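4.2 What people mean by "put away"

Most housekeeping surveys assume that respondents agree on what a tidy surface is. Ours did too, for the length of the first pilot. In the Brevgate sample, 200 adults were asked to say whether the main work surface in their home was "clear," and nearly all said it was. They were then asked to list what was on it. The lists ran long. One respondent declared a clear desk and went on to name a kettle, two library books, a bag of onions and a second kettle.

We take this to be a matter of vocabulary. Following Nieto's earlier work on kitchen counters in Grunumwood, we separate residents (objects that live on a surface and have stopped being noticed) from visitors (objects that are supposed to go somewhere else and have not gone). Residents almost never appear when people are asked about clutter. Visitors do, usually with an excuse attached. The distinction is simple enough to apply by hand, which is fortunate, as we had 3,000 diary entries to code and a very modest budget for coffee.

Size turned out to be a poor guide to how much an object bothers anyone. A sewing machine may sit in the middle of a dining table for a year and be forgiven, while a stray button is mentioned in entry after entry by the same diarist, who could at any point have picked it up.

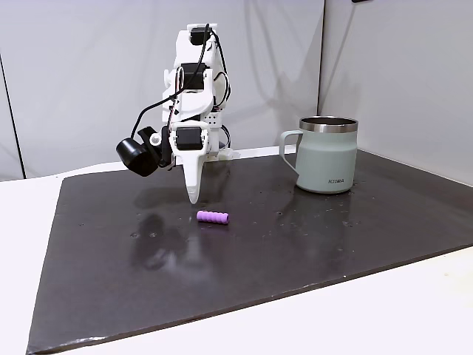
Figure 3. Small purple object on a dark work mat, with robot arm behind.

The button problem, as we came to call it, showed up in all 12 of the Talpur households. Small visitors were mentioned more often than large ones and moved less often. When asked why, diarists tended to say that the thing was too small to be worth a trip. Several had evidently been waiting for other small things to gather, so that a single trip would cover the lot. This is sound logistics, and it is also how a pile begins.

Vega Nieto (personal communication) has suggested that the trip matters less than the destination. Large objects have a closet. Small ones have a drawer, and the drawer is full. We tested this with the Namedik storage questionnaire, dropping the section on garages after it produced a good deal of ill feeling between spouses. Of the diarists who completed it, over 40 could not name a proper place for the last small object they had written about. Asked where it was now, most looked at the table.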